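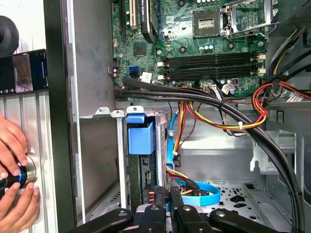 Planning the Equipment for a PC Strip-Down Cell
Project report by Leanne Sedgwick
Monday, May 26, 2025

1. What the project set out to do

Our group project, Dredlow, asks whether a small robot arm could help take old desktop computers apart for reuse. Other members of the group are writing up the control software. My part was the shopping list: what to buy, what to borrow, what to leave for another year, and how to make the budget stretch. I expected this to be the dull bit and ended up enjoying it enormously!

The department gave us £1,000 for everything apart from the arm itself, which belongs to the teaching lab.

2. Starting from the job

My first draft was a catalogue trawl, and it was no good. I had a page of lovely things and no idea which of them we needed. So I started again from the inside of a tower with its side panel off, and wrote down what a gripper has to deal with in there.

Cables came first. A thick black bundle runs beneath the memory slots and curves down the side of the chassis, with red, yellow and black power wires draped alongside it. Any finger heading for the drive has to share the space with those. The drive sits low down in a metal cage with a blue carrier handle on top, and the data and power connectors are at the back of it. Then there are the fiddly parts - the white latches at the ends of the memory slots, the lever beside the processor socket, the zip ties.

That gave me three headings: reaching in, seeing in, and holding the case still.

3. What we looked at

Reaching in. Long, thin fingertips seemed the obvious buy. Nivemix sells a slim set, and Flonard makes a wider one with changeable pads. I liked the Flonard pads a lot, because a soft pad for cables and a hard one for latches could go on the same finger. The wider finger does worry me near the drive connectors, though, so the plan is to buy one Nivemix set and print our own pads.

Seeing in. A wrist camera is already part of the setup. What we lack is decent light down in the lower half of the case, where a metal cage and a perforated floor make for a lot of edges and shadows. A small dimmable lamp on a bendy arm is cheap and I think it will make more difference than anything else on the list.

Holding still. A tower that slides when you pull on a plug is no use to anyone. We compared a proper vice plate with a wooden cradle and rubber strips. The cradle wins easily on price.

4. The budget

Fingertips and mounting parts: £500
Lamp, clamps and cradle: £150
Old towers for practice, 10 at £20 each: £200
Spare cables, zip ties and screws: £50
Kept back for breakages: £100
Total: £1,000

The breakages line was Dr Mudaliar's suggestion, and I argued against it at first. I have changed my mind. Plugs, latches and fingertips are all going to suffer while we learn how hard to pull.

5. Left for later

A screwdriver tool would be brilliant but would swallow about half the money, so side panels will come off by hand for now. A second arm to hold cables aside is on my dream list too. Before either of those I would like to measure the gaps round the drive cage in all the practice towers - if they vary as much as I suspect, the fingertip choice should be looked at again before we order a second set.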